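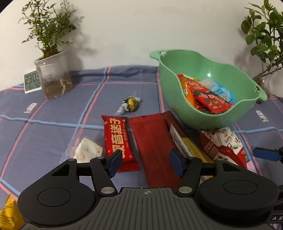
Two-finger hand gripper over a table of wrapped snacks, with a mint-green bowl behind.

Dalal Nassar has been renting out hand-held grippers for four years. Her company, Fliden, sends them to labs and small firms that want to record people doing everyday jobs and then train robot arms on the recordings. The kit is called the Wirkimow. We talked at the company's workshop in Mistaldale, where a new version went out to customers in June.

"The old one was fine for boxes and cups," she said. "People kept asking us about food packaging. Bags, pouches, candy in twisted wrappers. That's a different job."

The trouble with snack packets, according to Nassar, is that they fold. A person picking one up pinches wherever there is slack and doesn't think about it. With two flat fingertips the operator has to choose a spot, and some choices go badly. A crimped seal at the end of a packet gives a decent hold. The middle of a full bag often doesn't.

"New users squeeze too hard," she said. "We tell them to come in slowly, close until it lifts, and stop there."

The current kit costs 1,934 dollars to buy, or 543 a month to rent. That covers the gripper, a charger, spare fingertip pads, a sheet of printed markers and the software that sorts the recordings. A second gripper for two-handed work is 929 if ordered with the first. Most renters take both. Nassar said the extra one gets used mainly to steady a container or move something out of the way.

Ji-hoon Min wrote the instructions that ship with it. He is firm about the table. Customers used to set up on a bare white desk under bright lights, and the robots they trained had trouble as soon as they met a patterned surface.

"Use a tablecloth. Put a plant there, put a clock there," Min said. "Leave wrinkles in the cloth. If you have a bowl with a wavy edge, use that one."

He also asks people to change the layout between recordings and to let packets overlap. A row of evenly spaced items is easy to record, he said, and teaches very little about reaching into a pile.

I asked what customers complain about. Weight came up first. The gripper weighs more than most people expect, and Min recommends a break after 20 minutes. The pads were the other one. They pick up grease and crumbs and have to be wiped, and the earlier set wore smooth in a few weeks of steady use. The replacement pads are softer. Nassar would not say how long they last, only that the company had 74 sets out on loan and was waiting to get them back.

Analyn Belmonte runs a small packing business and rented two kits this spring. She liked the software and found the trigger stiff. "My hand was sore the first day," she said. "By the end of the week I could do the small candies without dropping them. The flat pouches I still don't enjoy."

Nassar has heard the same about the trigger from others, and a lighter spring is being tested. It will be sent free to anyone renting at the time. Buyers will have to pay for it, though she hasn't set a price.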